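Trallgate Poems: README

A plain-text collection of poems and ballads with notes on form, kept for reading groups and for anyone doing line-level work on meter. Maintained by Isamu Fukuda. Last revised Mon 30 May.

Contents

poems/ has 384 poems, one per file, UTF-8
ballads/ has 69 ballads, same format
notes/ has comments on form, keyed by file name
index.tsv lists title, first line, stanza type, rhyme scheme

Format

Line breaks are the poet's. A blank line is a stanza break. Indents are kept as spaces, never tabs. Refrains are written out in full each time, even where the printed page gives only the first words.

Rhyme schemes were marked by hand. Slant rhymes get a lowercase letter followed by a tilde. Where two readers disagreed, both schemes are in the index, separated by a slash. There are 33 of these, mostly in the Wivcombe ballads.

Known problems

Long lines in the Thái translations were wrapped by the old export script. Most are repaired. Stress marks are missing from the last 100 files in poems/. 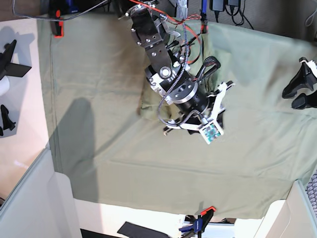 Stanza type is the column people ask about most. "Quatrain" means any four-line stanza, rhymed or not, and "ballad" is used only when the 4-3-4-3 beat holds for most of the poem. Interlocking schemes such as terza rima are tagged "braid", after the way one rhyme passes under the next, like the black-and-white cable along that arm. Filter on "braid" to get all of them.

Corrections

Send the file name, the line number and the reading you prefer. Name the edition if you have it. Changes to ballads/ are checked against the Pleltum printing before they go in.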